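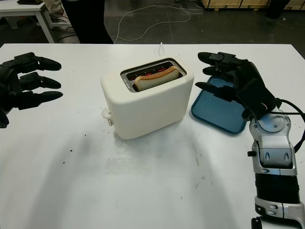
Toaster task, elements on, right hand over the tray.

December 13, 2021. Gakdale lab, bench 3. Second pass at the working rules for heated appliances.

The Taresness rules we inherited cover pinch points, speed limits and emergency stops. On heat they have one line: "hot items to be handled with care." That can't be checked by whoever signs the run sheet, so I am replacing it. Draft wording:

Appliance state. An appliance counts as hot from the moment its lever goes down until 15 minutes after it is switched off at the wall. The glow of the elements is not to be used as the test in either direction. They fade well before the casing and slot edges cool.

Hands. No fingertip goes inside the slot opening at any time. Bread is gripped only by the part standing above the rim. If too little stands clear, the run is stopped and the slice comes out by hand after the waiting time. The Stekik fingertip covers have no heat rating in the papers we hold, and until we have one they are treated as unrated. Asked Hofstetter for a figure, no reply yet.

Rest position. Between steps both hands stay to the side of the toaster and never directly over the slot. The old run script parked the right hand over the slot for up to 7 seconds while the planner caught up. Changed in the script this morning, needs a repeat check after the next planner update.

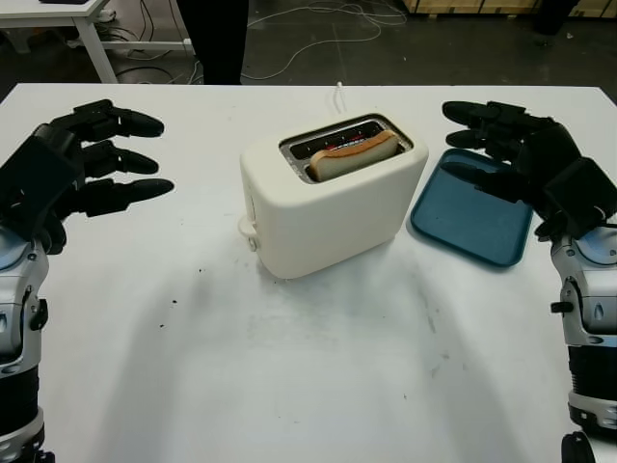
Floor and standing area are the weak part of the draft. The rule as written asks for a clear strip on every side of the table while the arms are powered, and we do not meet it. Cables loop across the floor beyond the far edge, and there is someone in black trousers standing behind the table on that same side, with the toaster's own lead running off in that direction too. A foot caught in that lead could pull a hot toaster. Proposed: mains lead clipped to the table edge with slack on the table side, remaining cables under a cover strip, standing place marked in tape on the floor and kept clear of both.

Also to add: table brushed down before each session. Crumbs on the left of the top at the moment. Minor for safety, but they get under the base and the toaster stops sitting flat, which spoils the slot position.

Numbering: heat section goes in as rule 81, after the battery section, so existing run sheets keep their references.

Open:
- fingertip rating (Hofstetter)
- who may switch off at the wall during a run, operator only or anyone present
- does the 15 minutes hold for the kettle, needs measuring
- reissue in February with the new run sheet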